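3. Desarrollo de la práctica

3.1. Contexto y organización

La práctica se realizó dentro de la asignatura optativa de manipulación robótica del centro Ambridge, en la cual participaron 25 estudiantes del último curso. Los estudiantes trabajaron en grupos fijos y cada grupo dispuso de cuatro sesiones en la celda, además de las horas de preparación en el aula. La mayoría no tenía experiencia previa con brazos reales; solamente habían utilizado el simulador Akanda durante el primer semestre. Esta diferencia entre simulador y celda fue el motivo principal por el cual decidimos proponer una tarea doméstica y no una tarea industrial clásica.

La tarea elegida fue recoger la vajilla de una mesa. Se consideraron otras posibilidades, entre ellas doblar paños y ordenar cubiertos, pero los platos y los cuencos presentan una dificultad que nos parecía adecuada para este nivel: el objeto es rígido, su borde ofrece un punto de agarre claro y, sin embargo, un error pequeño en la altura de la pinza es suficiente para que el agarre fracase. Los estudiantes debían describir primero la tarea por escrito, en lenguaje natural, y dividirla en subtareas antes de tocar el equipo.

3.2. Celda de trabajo

La celda, que en el centro recibe el nombre de Sadau, tiene dos brazos montados sobre un mismo riel frontal y una superficie de trabajo con aspecto de mármol. Las tres paredes están cubiertas con papel estampado de olas y espirales. El fondo con mucho patrón hace más difícil la segmentación de los objetos, y los grupos que habían entrenado su detector sobre fondos lisos tuvieron que revisar sus datos.

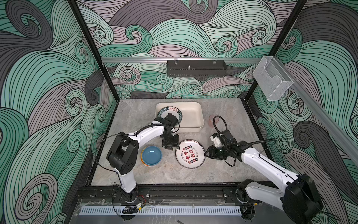
Cada grupo podía decidir la colocación inicial de las piezas, con la condición de que la anotara en el cuaderno de prácticas. Se permitía apilar los cuencos y también apoyar un plato contra otro recipiente. No se permitía, en cambio, modificar la posición de los brazos en el riel ni cambiar la iluminación de la sala. Esta última restricción fue discutida por varios grupos, porque los reflejos en las piezas esmaltadas les causaban problemas con la estimación de profundidad.

3.3. Recogida de demostraciones

Las demostraciones se grabaron por teleoperación con el programa Fotstead, que guarda de manera sincronizada las vistas de las cámaras y las posiciones articulares. Al final del curso se contaba con 2.000 episodios entre todos los grupos. Un episodio se consideraba válido cuando la pieza quedaba en el lugar acordado y la pinza se había abierto por completo. La validación la hacía un grupo distinto del que había grabado, lo cual alargó el trabajo pero redujo las discusiones sobre los criterios.

En las primeras sesiones casi todos los operadores intentaron coger los cuencos desde arriba, con los dos dedos a ambos lados de la pared. Más adelante se extendió la costumbre de inclinar la pieza y sujetarla por el borde. La vista desde la muñeca resultó ser la más consultada durante esta fase, ya que permite juzgar la posición de los dedos respecto al borde mejor que la cámara fija.

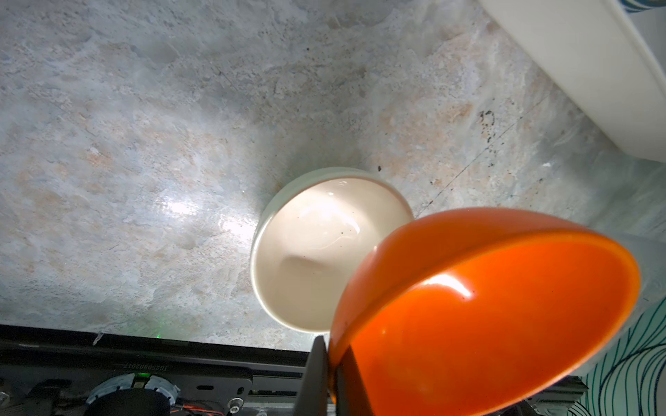
Figura 3. Cuenco naranja inclinado y sujeto por el borde con la pinza, junto a un cuenco de color crema apoyado en la superficie.

Conviene señalar que el agarre por el borde no fue enseñado por los profesores. Apareció en un grupo y los demás lo adoptaron después de ver sus grabaciones en la puesta en común de febrero. Desde el punto de vista docente, este intercambio nos parece uno de los resultados más valiosos de la práctica, aunque tiene una consecuencia menos deseable: los episodios de las últimas sesiones se parecen mucho entre sí, y la variedad de estrategias en el conjunto final es menor de lo que esperábamos.

3.4. Cuaderno de prácticas

Todos los grupos entregaron un cuaderno con las decisiones tomadas, los episodios descartados y el motivo del descarte. La calidad fue desigual. Algunos cuadernos contienen observaciones muy precisas sobre la altura de aproximación y la velocidad de cierre; otros se limitan a indicar que el intento «salió mal». Para la próxima edición se ha preparado una plantilla con campos obligatorios, que se describe en la sección siguiente.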